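Workshop tips: getting the software side of a pick-and-place job to behave
Posted 2020-08-02 by Danai Chatzigeorgiou
Filed under: Benches, bins and bad habits

Last month's tips were all about screws, and I had complaints. Fair enough. These are about the code, which is where most of my evenings go anyway. They apply to any small two-armed setup that moves boxes from a tray into a bin, whatever you've got driving it.

Name your frames like a grown-up. My first config had "tray", "tray2" and "tray_new_REAL". I lost an evening to tray2. Give each coordinate frame a name that says what it's fixed to, write the names on a bit of card, and stick the card to the monitor. Girkia, the little planner we use at the Siritville workshop, will happily accept two frames with the same name and pick whichever one it feels like.

Keep the old calibration. Disk space is cheap and you will want to know when things started drifting. I save one file per session and never overwrite. There are 234 of them now, and I have opened perhaps a handful, always in a foul temper and always gratefully.

Slow the last bit down. Run the long sweep across the bench as quickly as you dare, then drop to a crawl for the final approach. It's one line in the motion settings. People leave it out to save time and then spend the time they saved picking boxes up off the floor.

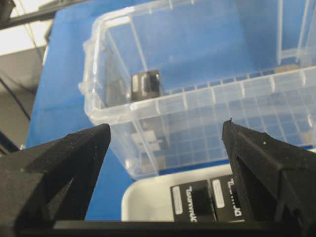
Clear plastic is the rudest material you can show a depth sensor. Ours would look at a storage bin and report a hole in the bench, or a wall floating somewhere behind it, depending on its mood. Ribbed walls are worse, because every little ridge wants to be an edge. With a blue table showing straight through the front and glare along the rim, you can't really blame the software for having opinions. My advice is to stop asking it to see the bin at all. Measure the thing with a ruler, type in the inside dimensions, and have the program treat it as a solid keep-out shape with a hole in the top. Then let the vision work on what it's good at, such as a black box with a white label on it.

Use the label, ignore the lettering. I spent far too long trying to match the brand name on the boxes. A word printed up the side gets half hidden by a finger and then you're matching "LUMI" against "LUMINK" and wondering about your life choices. A plain white rectangle is easier to find and tells you which way round the box is sitting.

Mask out your own fingers. Anything mounted at the wrist will see the gripper in every single shot. Draw the mask once with the gripper open, again with it closed, and switch between them in code. Before I did this, Postura (our detector) was convinced that the right-hand finger was stock.

Plan the order before you plan the motion. With boxes packed tightly in a tray, the order decides whether the fingers fit. I start from whichever side has spare room and work inwards. Antoniadis's old script picked the nearest box first every time, which sounds sensible until the nearest box has neighbours.

Tell each arm where the other one is allowed to be. A line down the middle of the bench is crude, and I recommend it warmly. The clever version, where both arms share the space and negotiate, can wait until September or until you've run out of other problems.

Log the failures with a reason. "Failed" is useless. I use 3 codes: didn't see it, didn't reach it, dropped it. Out of 1,264 logged attempts the middle one was the biggest nuisance, and I'd have sworn blind it was the first.

Set a timeout on everything. If the planner hasn't found a path in 2,000 milliseconds it isn't about to have a brainwave. Give up, move back to the start pose, try the next box.

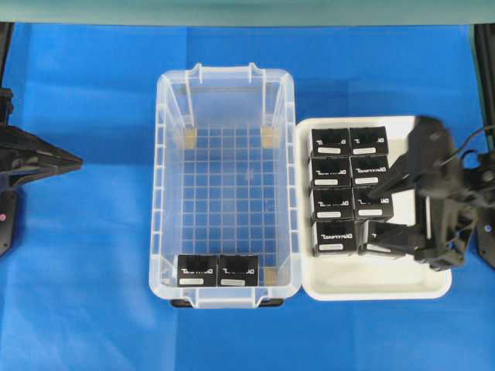
Evangelia Nikolaidis: I'd argue with the line down the middle. We tried it and ended up with one arm doing all the work and the other parked like a hatstand. What helped was letting the planner book the space over the bin for one arm at a time, and release it as soon as the gripper was clear. It's a very small bit of code. Agree completely about the timeouts, though ours are shorter.

Danai: Hatstand is fair. Mine does a lot of that too. I'll try the booking idea, but do you release on position or wait for the move to finish? I can see myself getting that wrong.

Evangelia Nikolaidis: On position, with a bit of margin. Waiting for the move to finish is safer but painfully slow. Start with a big margin and shave it down.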